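Drurnano Parish Council
Minutes of the meeting held 27/01/2021 in the Khoury Room

Opening. Adi Simanjuntak welcomed everyone in out of the cold and read a short prayer for those in the parish who are sick or grieving. The October minutes were read and accepted with one spelling corrected (it is Mevano Street, with one n).

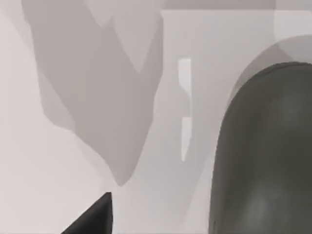

Choir. We had a long and very happy talk about music for Lent. The choir would like to learn 2 new settings, and Adi has kindly offered to copy the parts. Rehearsals will start half an hour earlier so families can get home for supper.

Hymnals. We own 133, and a good many have lost their covers. It was agreed to spend up to $500 on repairs and to ask Nallex for a price before anything is sent off.
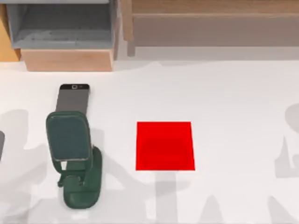
Readers. The list is thin for the early service, and anyone who has been meaning to try it would be welcomed with open arms. Adi will put a note in the bulletin, along with the 5 dates still open.
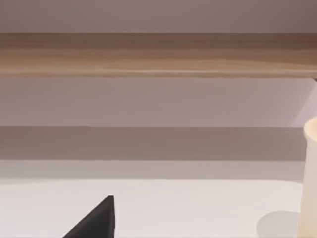 Simanjuntak asked whether the early readers might have the large-print book, as the lectern lamp is weak. Agreed gladly by all.

Closed with the Grace.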